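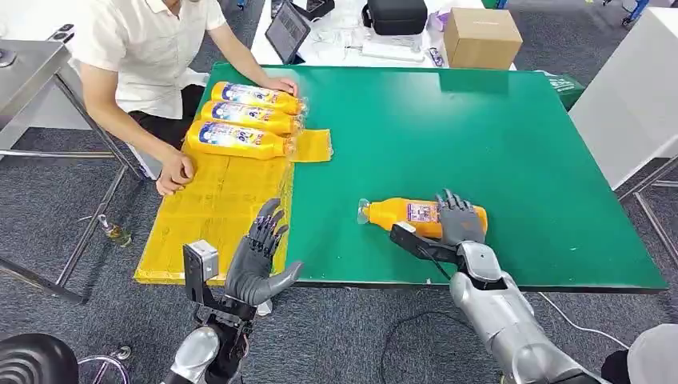
Speaker notes – Ruawai water main break, first 7 hours
Regional utilities session, Sunday, 2 p.m. slot

Slide 1. Title
Introduce self. Credit Keisha Ferreira (field operations) and Fredy Cáceres (modeling). Questions held to the end.

Slide 2. What failed
Cast iron transmission main under Bekier Street. Circumferential break, one joint upstream of the valve vault. Pressure at the Kutadano pump station dropped at 4:10 a.m. The low-pressure alarm was acknowledged and then reset, as the same sensor had given false readings in September. Do not spend time on the sensor here. It comes back on slide 6.

Slide 3. Who lost service
192 service connections with no water. Two pressure zones affected. The upper zone kept partial pressure from the Uver tank until the tank reached its low limit. Point out on the map that the zone boundary does not follow the street grid. Callers on the same block got different answers from us, and both answers were correct.

Slide 4. Isolation
Three valves were needed. The first closed normally. The second turned freely and did not seat. Crew had to move out to the next valve, which widened the shutdown area and added the clinic on Bekier Street. Keisha's log has the times. Read them out if asked, otherwise skip.
Note: the second valve was listed as exercised in the asset register. The entry recorded a visit to the vault. It did not record turns. The form now has a field for turns and a field for final position.

Slide 5. Public notice
Boil-water notice drafted by Heather Bolger. Held for 50 minutes while the address list was rebuilt by hand from the zone map. Door hangers went out on foot – 200 printed, enough for the original area and too few for the wider one. Text alerts reached registered customers only. Tenants are mostly not registered.

Slide 6. What the model showed
Fredy's replay uses the flow data from that night. With the alarm treated as real, the crew leaves earlier and the Uver tank stays above its low limit. The replay assumes all three valves work. Say this before showing the curve, or the first question will be about it.

Slide 7. Changes made
Alarm reset on a transmission main now needs a second operator.
Valve records show turns and position.
Address lists by zone are stored and refreshed in October.
Keegan Rutherford has the template for anyone who wants a copy.

Slide 8. Still open
Replacement of the failed section is funded. The section downstream is the same age and is not. Rosalie Bachmann is preparing the cost estimate. Do not give a number, even a range.

If short on time, drop slide 6 and go from 5 to 7. Leave the zone map up during questions.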